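January 16, 2023, bench notebook, Zustinbridge shop

Kettle's on, so I'm writing this up before I forget it. Ah-rin Yoon and I have gone back to the tea-things chore, which sounds like nothing at all (bowl, saucer, spoon, tray) and has eaten most of my week. Wollport keeps asking when a machine will be ready to clear up after lunch in their break room, and I'd love to tell them soon, but a spoon is a mean little object to pick up.

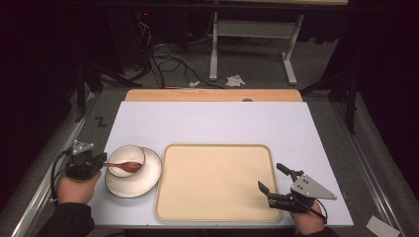 My feeling is still that the big items will come first. A tray has a rim and it stays where you put it. A spoon rolls, it swings in the grip, and if you take it by the very end of the handle the heavy part wants to tip. We set ourselves 40 tries for the week and I'd be happy to see 26 good ones, going by how July went.
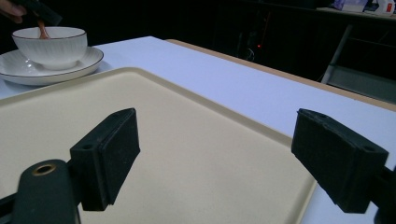

Ah-rin thinks we should teach slow first and worry about speed later, and I've come around to her view. At Vomdale they rushed the same sort of job and ended up with a policy that was very quick at dropping cutlery! I would much sooner have something that takes 20 seconds over a spoon and gets it where it belongs.

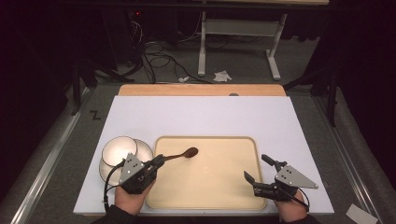 So could a machine do this chore in a real kitchen yet?

On a tidy table with dishes it has met before, I'd let it try with one of us standing by, but I wouldn't leave it alone with a full sink. 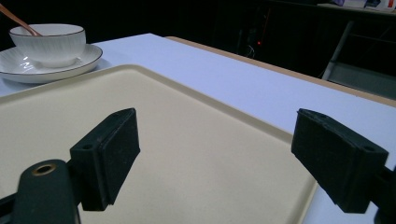
Then there's the old Beneš notebook, which I reread last night (lovely handwriting, terrible coffee stains). It has a long page on why two hands beat one for table work, and I agree with nearly all of it, though I'd like to see how far one hand gets with the spoon alone. Ah-rin wants to go over the grip points with me before we settle the next batch. Remember to bring the spare spoons.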